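강가의 오래된 여관, 릴렐리에서 보낸 이틀

기차역에서 내려 버스를 한 번 갈아타고, 정류장에서 강둑길을 따라 다시 걸어야 한다. 릴렐리(Rillelley)는 그렇게 찾아가는 여관이다. 역까지 마중 나오는 차는 없고, 예약 확인 메일에도 버스 번호와 정류장 이름만 적혀 있다. 짐이 많다면 역 앞에서 택시를 타는 편이 낫다.

건물은 예전에 제분소였다. 강 쪽 벽은 돌로 쌓았고 도로 쪽은 나중에 벽돌로 고쳤다. 입구가 도로 반대편에 있어서 처음 온 사람은 대개 부엌문 앞에서 한 번 멈춘다. 나도 그랬다. 부엌에서 나온 직원이 익숙하다는 듯 모퉁이를 가리켰다.

객실은 모두 합쳐 아홉 개다. 1층에 둘, 2층에 넷, 지붕 밑에 셋. 내가 묵은 방은 2층 끝에 있는 강 쪽 방으로, 조식을 포함해 하룻밤 90파운드였다. 도로 쪽 방은 이보다 싸지만 새벽에 우유 차가 지나간다고 예약할 때 미리 알려 주었다. 방은 넓지 않다. 침대 하나, 책상 하나, 옷장 대신 벽에 박은 옷걸이가 전부다. 그래도 침대는 단단하고 이불은 무겁지 않았으며, 창문은 위쪽만 열 수 있어 밤에도 물소리를 들으며 잘 수 있었다.

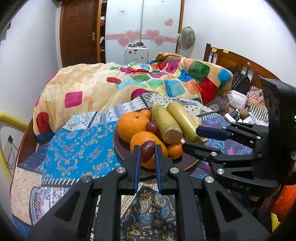
욕실은 손볼 곳이 있다. 샤워기 수압이 약하고, 더운물이 나오기까지 한참을 기다려야 한다. 프런트에 물었더니 보일러가 건물 반대쪽에 있어서 그렇다고 했다. 10월에 비수기가 시작되면 배관을 바꿀 계획이고, 그동안 2층 방 일부는 예약을 받지 않는다. 수건은 두꺼웠고 매일 갈아 주었다.

저녁은 1층 식당에서 먹었다. 식당에는 니벨(Nivel)이라는 이름이 따로 붙어 있는데, 투숙객보다 동네 손님이 많아 보였다. 좌석은 44석이고, 문 가까운 쪽은 예약 없이 앉을 수 있다. 차림표는 종이 한 장이다. 첫날에는 양파 수프와 송어구이를, 둘째 날에는 양고기 파이를 주문했다. 송어는 껍질이 바삭했고 곁들인 감자에 소금이 조금 과했다. 파이는 좋았다. 고기를 크게 썰어 넣었고 국물이 걸쭉해서 마지막까지 바닥이 눅눅해지지 않았다. 후식은 굳이 권하지 않는다. 사과 푸딩은 달기만 했고 커스터드는 미지근했다.

맥주는 이웃 마을의 작은 양조장 라리아(Laryea)에서 들여온다. 생맥주 꼭지가 네 개인데, 그중 둘은 철마다 바뀐다. 이번에는 색이 짙은 에일과 밀맥주가 걸려 있었다. 에일 쪽이 음식과 잘 맞았다. 와인은 종류가 적고 잔으로 파는 것은 더 적다. 식사 뒤에 바에 앉아 있으면 주문을 받으러 오지 않으니 직접 카운터로 가야 한다.

아침 식사 시간은 일곱 시 반부터 열 시까지다. 빵과 잼, 요구르트는 알아서 가져다 먹고, 달걀 요리는 자리에서 주문한다. 훈제 청어도 있는데 전날 저녁까지 말해 두어야 한다. 나는 둘째 날에야 그 사실을 알았다. 커피는 주전자째 나오고, 더 달라고 하면 금방 채워 준다.

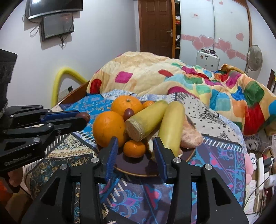
낮에 할 일은 걷는 것이다. 여관 뒤편에서 200미터쯤 가면 나무다리가 나오고, 다리를 건너면 플러나(Flernar) 숲길이 시작된다. 한 바퀴 도는 데 두 시간이 걸렸다. 표지판은 갈림길마다 있지만 몇 개는 글씨가 지워져 있어서, 프런트에 비치된 약도를 챙기는 것이 좋다. 비가 온 다음 날이면 낮은 구간이 진창이 된다. 장화는 뒷문 옆 선반에서 빌릴 수 있는데 큰 치수는 일찍 나간다.

숲길 중간에는 쉬어 갈 만한 가게가 없다. 여관에 부탁하면 샌드위치를 싸 준다. 치즈와 피클, 햄과 겨자 가운데 고를 수 있고 값은 숙박비에 더해진다. 강에서 낚시를 하려면 허가증이 있어야 하며 마을 우체국에서 판다. 우체국은 점심때 문을 닫는다.

직원들은 친절하지만 말이 많은 편은 아니다. 밤 열한 시가 넘으면 프런트에 사람이 없고 현관은 숫자 자물쇠로 연다. 무선 인터넷은 식당에서는 잘 잡히고 지붕 밑 방에서는 자주 끊긴다. 승강기는 없다. 계단이 가파르고 난간이 한쪽에만 있으니 무릎이 좋지 않은 사람은 1층 방을 부탁하는 것이 맞다.

떠나는 날 아침에는 안개가 껴서 강 건너가 보이지 않았다. 버스가 늦어 정류장에서 한참을 서 있었고, 전날 남긴 샌드위치를 거기서 먹었다.

묵을 때 알아 둘 것
객실: 강 쪽 2층 방 1박 90파운드, 조식 포함
최대 연박: 4박
입실: 오후 세 시부터
식당 니벨: 저녁 여섯 시부터, 주말은 예약 권장
반려견: 1층 방에 한해 가능, 추가 요금 있음
주차: 건물 옆 마당, 무료

2018년 9월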